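I went to the Kindton book fair in February expecting to be talked into things, and I came home with two novels and a headache. I'd call that a fair result for a $20 ticket. The ticket was sold as "a full day among stories." It was a full day among tables, with stories on some of them.

The fair is in its second year and fills both floors of the old exchange building. The program promised 532 titles from small presses, and a woman at the door told me so again as she stamped my hand. I didn't see how that number could help me. I read maybe one book a week when life is kind, and what I want from a fair is someone who can put the right one in front of me.

Bridari had the biggest stand, right inside the entrance, with a carpet and its own lighting. They publish the kind of historical fiction where a granddaughter finds letters. I like that kind of book more than I should. I picked up four of them and read the first page of each, and in three out of four somebody was unlocking a drawer. The young man at the stand told me readers "come for the heartbreak and stay for the history." I asked him which of the four got the history right. He said they were all very well researched, and then he gave me a bookmark.

Upstairs was better, mostly because it was quieter. A tiny press called Um (yes, really) had one table and six books, all translated, all thin. Their editor, Akosua Akpalu, let me stand there and read eleven pages of a novel about two sisters running a ferry before she said a word to me. When she did, it was to warn me that the middle drags. I bought it on the spot.

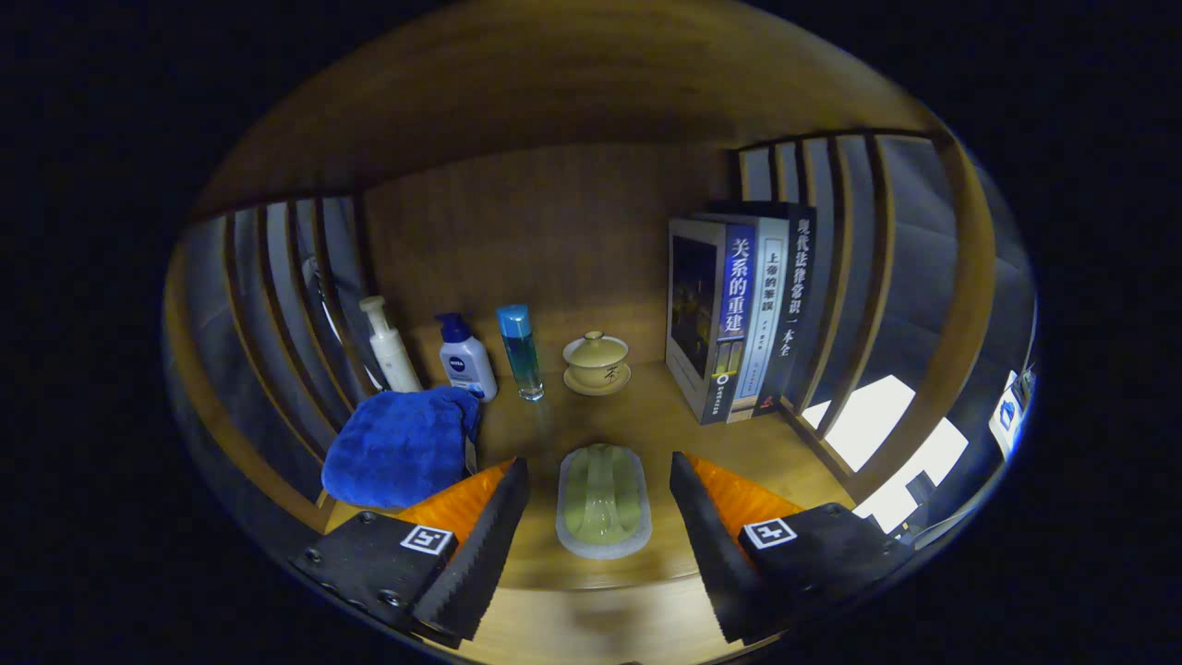

The one event I'd planned my day around was Bianka Fodor reading from her new novel at two o'clock. I loved her first one, the one set in the boarding house, and I've defended it to people who found it slow. What made it work for me was how she handled rooms. She could tell you a whole marriage through what was kept in the bathroom cabinet. Give her a plain wooden shelf with slatted sides and a white pump bottle standing toward the back, and she'd have you worried about whoever put it there. So I was ready to be happy. The new book is a war story, told across three countries, and the chapter she read had a train, a false name and a kiss at a checkpoint. There wasn't a cabinet in sight. The room loved it. I kept waiting for somebody to put something down on a table.

To be fair to her, a chapter read aloud in a room with a rattling heater isn't a novel. She was also good in the questions afterward. Someone asked if she'd visited all the places in the book and she said no, one of them she'd made up from a bus timetable and an old cookbook. That cheered me up a lot. I may still read it, though I'll wait for the library copy.

Then there was Jinix. Jinix is a reading app, and it had the sunny corner by the café, so you couldn't get a coffee without hearing about it. You answer questions about your mood and it picks your next book. I told it I wanted something sad but funny, under 500 pages, no dead dogs. It offered me a Bridari title. I changed my answers to cheerful, long, dogs welcome, and it offered me the same one with a different line of praise under the cover. The person running the demo said the list was "still growing." I noticed the Bridari logo on the back of her badge and decided to drink my coffee standing up somewhere else.

I did go back downstairs before leaving and bought one of the four granddaughter novels, the one without a drawer on page one. I read sixty pages on the train home. The grandmother is a terrific character, sharp and vain and a bit of a liar — the granddaughter is mostly there to open envelopes. I'm going to keep going for the grandmother.

The ferry book I finished in two evenings. Akpalu is right about the middle. There's a long stretch where the younger sister does the accounts and thinks about leaving, and I nearly put it down there. The last thirty pages are so good that I went back and read the accounts again.

If you're thinking of going next year, skip the ground floor until after lunch, when the crowd thins out, and bring your own sandwich. The café ran out of everything except lemon cake before one.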